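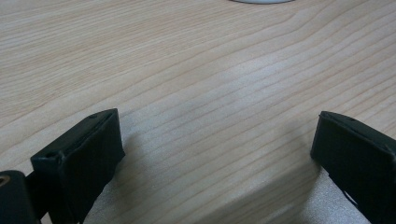
Ticket 3369 – table top feels tacky after oiling
Opened by Cremilda Quintana, 2025-04-25
Hello, and thank you in advance for reading all of this, I do go on a bit. I bought the Skuken dining table from your Barville store in December and I love it, I really do, but ever since I gave it a coat of the Khổng table oil the top has had a faintly sticky feel, worst in the spot where I rest my arms. You can't really tell by looking. The wood is as pale as ever, with those long fine grain lines running across it on the diagonal, and there's a soft sheen with a brighter patch where the light lands. It's only when you put your palm down and lift it again that you notice – a little tug, like a counter someone wiped with syrup. My sister thinks I'm imagining it (she doesn't eat here every morning!). Should I sand it? I'd hate to lose that lovely grain.

Reply from Wyn Mathias, Fukatstead Furniture Care
Hi Cremilda, please don't sand anything yet, and please do go on as long as you like, the details help me a great deal. Could you tell me how much oil you put on, how long you left it before wiping, and what you've been cleaning with since? A tacky feel usually means some of the oil stayed on the surface and hasn't cured. That is a nuisance, but very fixable. In the meantime, keep paper and cloth placemats off it, as they can leave fibers behind.

Reply from Cremilda Quintana
Oh dear, I think I was generous. I had the 1000 ml can and it seemed a shame to be stingy, so I poured it straight on, spread it with a sponge and went to pick up my grandson. It was evening by the time I wiped it, and I'm afraid I didn't wipe very hard. Since then I've only used a damp cloth and a drop of dish soap.

Reply from Wyn Mathias
That explains it nicely, and you're in good company. Try the steps below and let me know how you get on. Open a window first, and lay any oily rags out flat outdoors to dry before you throw them away, never balled up in the trash – they can heat up and catch fire by themselves.

Step 1. Clear the middle of the table and pick a test patch the size of a dinner plate. Dampen a lint-free cloth with mineral spirits and rub lightly, following the lines of the grain even where they bend into soft waves. 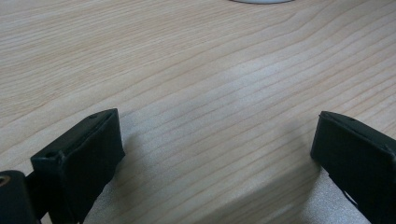
Step 2. Wipe the patch with a clean, dry cloth and leave it overnight. If it no longer grabs at your hand in the morning, do the rest of the top the same way.

Step 3. Wait 2 full days before you put anything hot or wet on it. If it looks thirsty after that, add a teaspoon of oil at a time and buff it off after fifteen minutes.

Reply from Cremilda Quintana
Test patch done last night and it's smooth as anything this morning! I'll do the rest once my grandson has gone home. Please leave the ticket open until then, if you don't mind.

Status: waiting on customer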